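# The Afternoon at Ustelis

In September the Ustelis factory opened its doors to the families, and Jolán Dobos went there with her grandson, who was nine and had spoken of nothing else for a week. She herself had worked in that building before the machines came, when it belonged to Arriaga and made gloves. She had sewn thumbs. A thumb is the difficult part of a glove, and she was proud of it still.

At the gate they received a paper badge with a number. Hers was 2,155 and the boy's was 2,439, though they stood one behind the other.

"Why are they not neighbours?" he asked.

"In my time also the numbers had no sense," she said.

They walked along the old cutting room. The windows were the same, and the pillar where the girls used to write the names of boys was the same too, only painted over. A young man in a blue jacket explained that the machine in the middle was called Gakon and that it could lift more than 200 boxes in an hour. The visitors clapped their hands. Jolán did not clap, because she was looking for the place where her table had been. She found it between a fire extinguisher and a machine for coffee.

"Grandmother, come! Upstairs they have the hands."

The hands were in the former office of the director. She had been inside this office only once, to be told that she was fifty-nine and could rest now. She remembered a big desk, and a plant which nobody watered. The desk was gone. A woman from a firm called Oment was speaking to the visitors, and she spoke quickly, like a person who has given the same talk since the morning. The boy pushed himself to the front. Jolán stayed at the back, near the door, until the woman noticed her.

"Would you like to see it closer, madam?"

"I made thumbs," said Jolán.

The woman did not understand, but she was polite and made room for her.

"For gloves," Jolán said. "Twenty-six years, in the room under our feet. So I look always first at the thumb."

"And what do you think of ours?"

Jolán put on her glasses and took her time. The boy was ashamed and pulled her sleeve. She did not mind him. Behind her somebody coughed, and downstairs the people were clapping again.

She thought of the winter when the heating broke and they had all sewn with stiff fingers, and of old Arriaga, who came down himself with tea. Then she bent her back and looked at the silver joints, each one between a dark piece and a round black tip, and at the four fingers hanging in their row above the striped grey carpet without touching it. She bent her own forefinger slowly, once and then again, to feel where the leather would pull. "At the knuckle you must leave more room," she told the woman, "or the seam will open there." The woman took a pen from her pocket and asked her to say it once more.
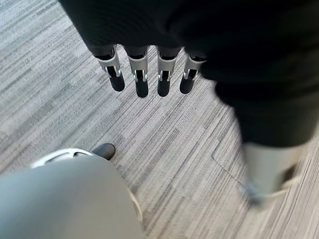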